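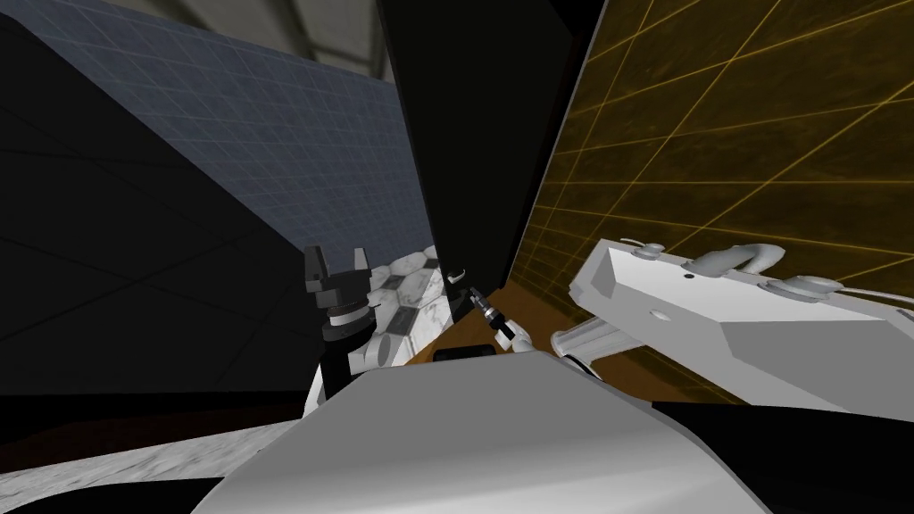
Tall panels and pale marble in a computer rendering. Illustration: Skovent

Bathroom renovation at Atinga to begin in March

Ellik Housing has approved the renovation of bathrooms in 100 apartments at Atinga. Work begins in March in the buildings nearest the river and will continue one stairwell at a time. The contract has been awarded to Skovent, which also carried out the replacement of the main water lines on the same property.

The buildings at Atinga still have most of their original bathroom piping. Inspections carried out over the past two winters found corrosion in the vertical drain lines and worn floor membranes in a large share of the apartments on the lower floors. Water damage at Atinga accounted for 35 percent of all repair costs paid by Ellik Housing during the last budget year, although the property represents a much smaller part of the total housing stock.

The renovation covers new supply and drain pipes, new floor membranes, new wall and floor surfaces, and new exhaust ventilation. Toilets, sinks and faucets will be replaced in all apartments. Bathtubs will be removed and replaced by showers unless the tenant has a documented medical need for a tub. Requests to keep a tub must reach the rental office before work starts in the stairwell concerned.

Each apartment will be without a working bathroom for six weeks. During this period tenants will have access to temporary toilets and showers in the courtyard, and one toilet will be kept in service on the ground floor of every stairwell. Kitchen water will remain available except during short interruptions, which will be posted in the entrance at least one day ahead.

Tenants who are unable to use the temporary facilities may apply for a furnished replacement apartment. The number of such apartments is limited, and priority will be given to households with infants and to tenants with reduced mobility. Applications are made on the form that was delivered with the February rent notice. Additional copies can be collected at the rental office.

Rent will be reduced for the full period during which the bathroom is out of use. The reduction is calculated by the day and will be deducted from the following rent notice. No separate application is needed.
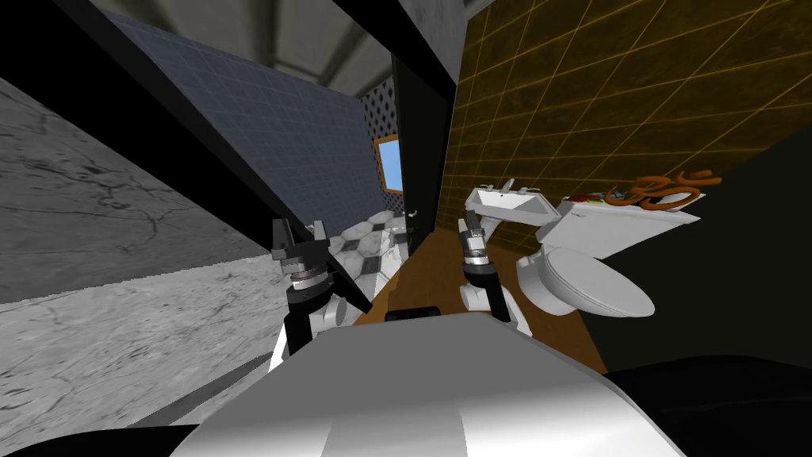 HOUSING AND PROPERTY

Surfaces and fixtures

Tenants may choose between three wall colors and two floor colors at no extra cost. Samples are on display in the laundry building at Atinga, where staff from Ellik Housing will be present between 4 p.m. and 6 p.m. on the days listed in each stairwell. Households that do not return the selection form will receive white walls and a gray floor.

Tenants who have installed their own cabinets, mirrors or lighting are asked to remove them before the start date for their apartment. Items left in place will be taken down by the contractor and cannot be put back. Washing machines may be reconnected after the renovation if the drain and the electrical outlet meet current requirements. The contractor will check this at the final inspection.

Ventilation and water use

The new exhaust fans respond to moisture in the air and run at low speed at other times. They replace the present shared system, which has been the subject of repeated complaints regarding odors and noise. Measurements will be taken in a selection of apartments before and after the change, and the results will be published on the tenant pages.

Individual water meters will be installed at the same time. The meters, supplied by Fleven, will be read remotely. Water will continue to be included in the rent until further notice, and any change to this arrangement will be negotiated separately.

Later stages

Atinga is the first property in a longer program. In total, Ellik Housing expects to renovate 1,000 bathrooms before the program ends. The order of the remaining properties has not been decided. It will depend on the condition of the pipes, and a technical survey of the northern properties is now under way.

Rents at Atinga will be adjusted after the renovation is complete. The new levels have been agreed with the local tenants' association and will be introduced in steps. A letter stating the new rent for each apartment will be sent out well before the first step takes effect.

Questions about dates and access to apartments should be directed to the project office in the laundry building. Questions about rent and replacement housing are handled by the rental office, which is open in the mornings until noon. Urgent leaks should be reported by telephone to the on-call service at any hour.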